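Chapter 7

Glass in Everyday Use

Chapter contents
7.1 What glass is made of
7.2 Melting and forming
7.3 Cooling and annealing
7.4 Glass and heat
7.5 Coatings and colors
7.6 Reuse and recycling

Before you read
Review the section on thermal expansion in Chapter 5. You will need the terms expansion, contraction, and stress.

Most of the solids you have studied so far are crystals. The atoms in a grain of salt or a piece of copper sit in a pattern that repeats again and again. Glass is a solid too, but its atoms have no long-range pattern. They are arranged much as they were when the material was a liquid. A solid of this kind is called amorphous.

The main ingredient of ordinary glass is silica, which comes from sand. Pure silica melts at a temperature above 3000 degrees Fahrenheit. Few furnaces run that hot for long without wearing out, so glassmakers add soda ash to bring the melting point down. Soda ash alone would leave a glass that dissolves slowly in water. Lime is added to make it stable. The result is soda-lime glass, used for windows, bottles, jars, and many drinking glasses.

Other recipes give other properties. Adding boron oxide produces borosilicate glass, which expands very little when heated. Laboratory beakers are commonly made from it, and so are some baking dishes. Adding lead oxide makes a heavy glass that bends light strongly. It was once common in fine tableware and is still used in some kinds of shielding.

A household may own several of these materials without anyone in it knowing which is which. They look alike on a shelf. The differences show up when the glass is heated, cooled, dropped, or scratched.
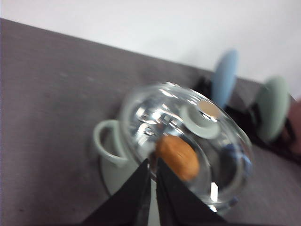 Heat is the usual cause of trouble. When one part of a glass object warms faster than another, the warm part tries to expand and the cool part holds it back. The object is then under stress. If the stress is greater than the glass can bear at its weakest point, a crack starts there and travels. This is called thermal shock. A thick piece is more likely to suffer from it than a thin one, as heat takes longer to pass through.

Glassmakers reduce the danger in two ways. The first is annealing, in which the finished piece is cooled slowly in a long oven called a lehr. Slow cooling lets the inside and outside shrink together. The second is tempering. A tempered piece is heated again and its surface is chilled quickly with air. The surface hardens first and is squeezed as the inside cools after it. A surface that is being squeezed resists cracking. When tempered glass does break, it usually falls into small pieces.

The Pereyra bottle works, which appears in several sections of this chapter, has 9 lehrs and runs all of them day and night. Section 7.3 follows one batch of jars through the works, from the furnace to the packing room. The temperature readings in Table 7.2 come from that batch. In Section 7.4 you will compare them with readings from a smaller plant at Asuvero, where ovenware is tempered.

Glass also wears. Its surface is hard, but grit and metal tools leave scratches too fine to see. Each scratch is a place where a crack may begin. An old dish may break at a temperature it withstood for years.

Key terms
amorphous
annealing
borosilicate glass
lehr
soda-lime glass
tempering
thermal shock

7.1 What Glass Is Made Of

Glass sand must be cleaner than beach sand. Iron is the most common impurity, and even a small amount turns the glass green. You can see the color by looking at a windowpane from its edge. Sand for clear bottles is washed and sieved, and iron-bearing grains may be removed with magnets. The quarry at Jorach, described on page 154, ships two grades, one for clear glass and one for brown and green. The brown and green grade costs less to prepare, as its iron content does not have to be kept so low.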